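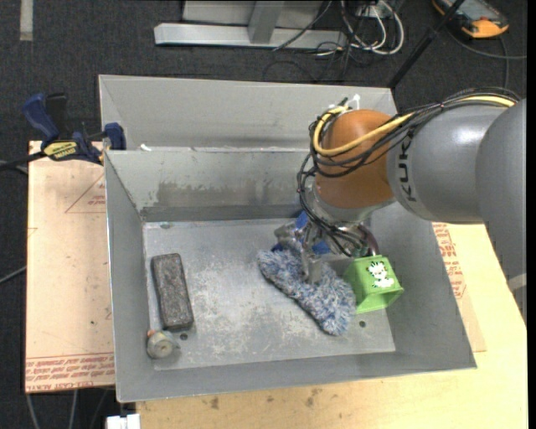 Shalini Garg asked why a metal spoon feels colder than a wooden one when both have been in the same drawer all night. Her question has a short answer and a longer one.

The short answer is that the spoons are at the same temperature. Your hand is the thing being fooled.

How heat moves

Heat always travels from a warmer thing to a cooler thing. Your fingers are warmer than the drawer, so when you pick up a spoon, heat starts to leave your skin and go into the spoon.

Metal lets heat pass through it quickly. We say it is a good conductor. The heat from your fingers spreads along the spoon, and more heat leaves your skin to follow it. Your skin cools down, and your brain tells you "cold."

Wood is a poor conductor. The heat from your fingers stays close to where you are touching. That spot warms up, and after that very little heat leaves your hand.

What your skin can feel

Skin has tiny nerve endings that notice warming and cooling. They are good at telling you when your skin is losing heat. They are not good at telling you the temperature of a spoon, a doorknob or a bench. For that you need a thermometer.

Why metal conducts so well

Everything is made of atoms. In a metal, some of the tiny parts called electrons can move around freely. They carry energy from the warm end to the cool end. In wood, plastic and wool the electrons mostly stay put, so heat has to pass slowly from one atom to the next. Wool also holds a lot of air, and still air is a very poor conductor.

Hot days work the other way

A metal slide in the sun can be hotter than your skin. Now heat flows into you, and it flows fast. Always check a slide with the back of your hand before you sit on it.

Try it

You will need a metal spoon, a wooden spoon and 2 ice cubes of the same size. Leave the spoons on the table for an hour. Put one ice cube on each spoon and watch for 7 minutes. Which one melts faster? Guess before you start, and write your guess down.

Words to know

Conductor: a material that lets heat pass through easily.
Insulator: a material that slows heat down.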